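Packaging Returns at the Regional Depots
Speaker notes, Stallmont Distribution Forum, 4 July 2024

Opening

Good morning, and thank you to the organisers for the invitation. I have been asked to speak on the reuse of outer packaging between depots and retail branches. I shall keep to 30 minutes and leave time for discussion at the end. The printed handout contains the tables, so there is no need to copy figures from the screen.

(Pause. Check that the back rows can hear.)

The subject is a modest one. It concerns what becomes of a carton after it has been emptied, who pays for its return, and on what terms it may be sent out again. These matters have usually been left to local custom. The purpose of the present work was to replace local custom with a written rule which all sites could follow.

Background

Until April of last year each of our depots kept its own practice. At Walholm, cartons were flattened at the branch and returned on the evening vehicle. At Fillitport, they were returned standing, with any inner fittings left in place. Branches served by both depots were in the habit of doing whichever was easier on the day. The result was a great deal of correspondence about missing dividers and a smaller amount about damaged vehicles.

It should be said that neither practice was wrong. Walholm serves shops with very little storage at the rear, and a standing carton is a real hindrance there. Fillitport handles glassware and lamps, for which the inner fittings cost more than the carton itself. A single rule had to respect both facts.

(Next slide: the two return routes. Do not read out the branch list.)

The working rule

The rule as adopted divides cartons into 3 classes. Class A cartons are returned standing, with fittings. Class B cartons are flattened, tied in one direction only, and returned in the cage. Class C cartons are not returned and go to the local paper collection.

The class is marked by the depot before dispatch, on the short side, beside the handling label. Branch staff are not asked to make the decision. Under the trial arrangements they were asked to do so, and the classes given to identical cartons varied widely from one shop to the next. We take this as a fault in the form, which ran to two sides and used the word "serviceable" without defining it.

The definition now reads as follows. A carton is serviceable if all four upper flaps are attached, the base holds without new tape, and no wall has been pierced. Staining does not count against it unless the stain has softened the board. Old labels are to be covered and should not be torn away, for tearing lifts the outer layer and weakens the wall beneath.

(If there are questions about labels at this point, ask that they be held. They are covered under costs.)

Inspection on return

Inspection takes place at a table by the inward door. The table should be clear of other goods and at a height which allows the inspector to see the inside of the base without bending. Sites have asked whether a particular surface is required. It is not, although a plain colour is preferred, as loose staples and fragments of tape are then easier to find. 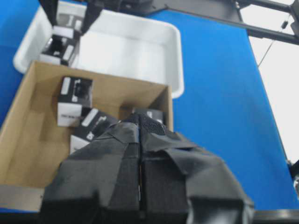 Pilkington objects to the inspection stage altogether and has written to say that a carton good enough to be loaded at the branch is good enough to be filled at the depot, that a second look adds handling and seldom changes the outcome, and that the money would be better spent on heavier board at the outset.

The objection deserves a proper answer. On the matter of handling, it is correct. Each inspected carton is lifted once more than it would otherwise be. On the matter of outcome, our own records point the other way. During the trial, 11 per cent of returned Class A cartons were withdrawn at inspection, most of them for failure along the base seam. A weakness of that sort is easily missed by a member of staff who is loading an empty carton at the end of a shift, and it becomes plain only when weight is put into it.

As to heavier board, we have obtained prices and they are in the handout. Heavier board would be sensible for lamps. It would not be sensible for dry goods, where the carton is seldom under strain and the extra weight would be carried in both directions.

(Allow a moment for people to find the page.)

Costs

The costs fall under transport, labour and replacement. Transport is the least troublesome. Vehicles return to the depot in any event, and space in the cage has not so far been short except in the weeks before Christmas. During those weeks Class B returns are suspended and branches are told so in writing.

Labour is the largest item. It is borne by the depot, and the depot managers have reasonably asked for an allowance in their budgets. That request is under consideration and I am not able to say more about it today.

Replacement costs have fallen at Walholm and have stayed level at Fillitport. The labels promised earlier belong under this heading. Cover labels are bought centrally and charged to the site which uses them. A site which appears to be using a great many is probably reusing its cartons properly and should not be criticised for the expense.

Matters still open

The rule says nothing about cartons which arrive from outside suppliers. Some are of good quality and staff are understandably reluctant to discard them. For the present they are to be treated as Class C unless the depot manager agrees otherwise.

There is also the matter of tape. Paper tape may go to the collection with the carton, while plastic tape must be removed first. Several branches have asked to be supplied with paper tape only, and samples are being tested at both depots.

(Final slide: contact address for the returns desk. Leave it up during questions. Spare handouts are on the table by the door.)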